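Speaker notes, returns handling session, January. Twenty minutes plus questions. Keep slide text short, people read ahead.

Opening. Skip the thank-yous, the chair does those. Start with the number: 955 returned items a shift at Baltadham, on a good day. Every one of those used to pass through somebody's hands. Ask who in the room has done returns. Wait for the hands.

Say where I stand. I've sat through a lot of vendor talks on this subject and I believed maybe half of what I heard. I was on the floor at Fanau before the arms came in and I went back after. I'm not paid by Trikeser, who sell the system.

Slide 2. Footwear. Talk about what a sorter does with a pair of shoes: checks left against right, presses the footbed, looks at the sole, decides. An experienced person takes 4 seconds and can't explain how. (Don't do the shoe joke, it died in Jitaru.)

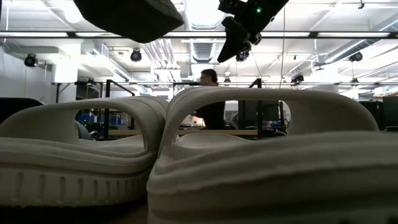

Slide 2. Pair of slides on the table, gripper overhead.

Point to make: the pick is the part everybody films. The deciding is what the job was made of. When the arm takes over the lifting, the person beside it gets a screen and a reject button. Their title went up a grade at Fanau. Their pay moved by a figure I would be embarrassed to read out, so don't.

Then the cameras. Ask what happens to footage when a worker walks through it. I asked three managers and got three answers. One of them was "good question." Pause there.

Training. The brochure says 40 minutes to get an operator ready. On the floor I heard 19 shifts before people stopped calling for help. Those may be measuring different things. Say so, be fair, but ask the room which one they'd plan a roster on.

Slide 3. Soft goods. Slow down for this one. Cushions and mesh have give in them, and a hand feels that without thinking. Vendors like to show boxes. Ask them to show you fabric, and ask how many tries it took.

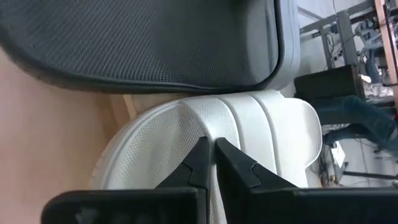
Anca Neagu wrote to me after the last version of this talk that I make the old job sound better than it was. Her wrists hurt for years, she said, and she would hand every cushion in the building to a machine tomorrow if she got to keep her hours.

Read that out in full. She's right about the wrists, and I've cut two lines from the opening because of it. But stay on the last part, keeping her hours. I have yet to see that written into a contract. If anyone in the room has, I want to see the page.

Close with the questions for your own site:
Who can stop the arm, and do they get asked why afterward?
What happens to the people on light duty when the light work goes?
Who wrote the target, and when did they last work a shift?

If running late, drop the training part and go straight to soft goods. Water is on the left side of the stage.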